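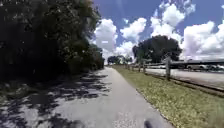
REVIEWS > FOOTWEAR > WALKING

Home Reviews Deals Forum About

Moker Clorkow walking shoe, 200 miles in

Quick one, I have to be out the door in half an hour. Several of you asked if I'm still wearing these. Yes. Mostly. Read on.

Bought with my own money, size 10, the gray ones. Replaced a pair of Raudsepps I'd worn down to the foam on the left heel (I drag that foot, always have). Wanted something for pavement. No mud, no rocks, just long flat miles before work and longer ones on Sunday.

Fit first. Roomy up front, snug in the heel. Tongue slides to the outside after a mile or so and you have to stop and yank it back. Lace it through the little loop, helps a bit. Laces themselves are junk. Too long, too slick, come undone in a single knot every time. I swapped them for flat cotton ones in the first week and teh problem went away.

Cushion is the reason to buy. Firm when you try them on, almost too firm, I nearly sent them back. Give it a week. By the second Sunday my knees weren't complaining on the way home and they complain about everything. 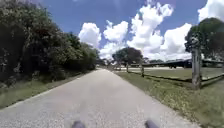
Paved all the way, trees on the left.

Wear. Outsole is holding up better then the Raudsepps did at the same point. Left heel rounded off, right one still has its edges. Lining has a small hole starting behind the right ankle. Not through yet. For what they charge I'd expect that to last longer.

Weight, fine. Don't notice them. Scale says heavier than the old pair and my feet say no.

Heat. These run warm. Mesh on the toe is mostly for looks, there's a solid layer under it. In summer go with thin socks. Cold mornings I'm glad of it.

Grip in the rain is OK on rough surfaces. Smooth tile at the store, wet soles, no. Went sideways next to the bananas. Careful.
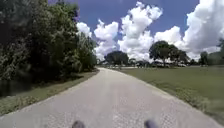 Do they need breaking in before a long walk?

Give them a week of short ones. The heel cup is stiff out of the box and will rub on anything over three miles. After that mine never gave me a blister.

Insoles: stock one is thin and comes out easy, so if you use your own there's space. Mine went flat under the ball of the foot pretty early. Put in the ones from my old shoes, been happy since.

Sizing runs half a size long. Go down if you're between. Wide version exists but only in black and it's always out of stock.

Would I buy again? Probably, on sale. Full price I'd think about the Edovthorpe, same kind of ride and better laces, though the toe is narrow and my pinky toe hates it.

Good: cushion, heel hold, outsole
Bad: laces, lining, the tongue thing

Four out of five. Three and a half if you have to pay for new insoles.

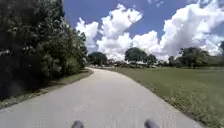
Rasha Kassab: Agree on the tongue, drives me nuts. I sewed mine down on one side with heavy thread and it stays put now. But mine squeak! Left shoe only, every step, and powder under the insole did nothing. Did yours ever do that? Also I'd go true to size if you wear thick socks, I went down half and regret it.

Related
Edovthorpe walking shoe, first look
Flat laces or round laces
When to replace your insoles
Raudsepp long-term review: the end
Thin socks for warm shoes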